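Plimar Under-Desk Cable Tray, Model 304
Section 3: Mounting the tray and arranging the cables

Please read the whole section one time before you begin. The work is not difficult, but the order of the steps is important.

Before you start

Disconnect all devices from the wall outlet. Check that the top of your desk is thick enough for the screws in the bag. If you have the Pernville desk with the thin top, use the short screws from the Pernville kit and keep the long ones for another use.

Caution: The long screws can come through a thin desk top and damage the surface.

Mounting the tray

1. Turn the desk on its side, or lie under it with a good lamp. A second person is helpful for this step.

2. Hold the tray against the underside of the desk, with the open side to the back. Leave 73 mm between the tray and the back edge, so that plugs can pass.

3. Mark the holes with a pencil. Put the tray away and drill the small starting holes. Do not drill deeper than half of the desk top.

4. Fix the tray with the screws. Tighten them by hand first, all of them, and only then with the screwdriver. If you tighten one side completely, the other holes will not meet their marks.

Note: With an electric screwdriver, use the lowest setting. Screws that are turned too strongly will lose their hold in soft wood.

Putting in the cables

5. Place the power strip in the tray with the switch to the side where you sit. The tray takes a strip up to 500 mm long.

6. Lay the thick power cables first, on the bottom. The thin signal cables come on top. Do not pull any cable tight.

7. Leave a loose curve in each cable before it reaches its connector. The weight of the cable must not hang on the plug. This is the same for a monitor, a printer or any device that has parts which move.

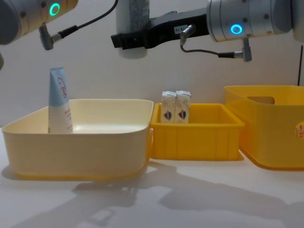
8. Close the soft straps over the cables. You should be able to put one finger under each strap. If you cannot, open it and close it again with more room.

9. If your desk is height-adjustable, bring it slowly to the highest position and then to the lowest. Stop immediately if a cable becomes tight, and give it more length from the tray.

Caution: Never use the tray as a handle for moving the desk.

Cleaning

Remove dust with a dry cloth. Do not use spray cleaner near the power strip. Check the screws every December and tighten them if necessary.

Missing parts

Write to Pritcombe, the distributor of Plimar products, and give the model number and the letter printed on the screw bag.

Text revised Aug 3, 2023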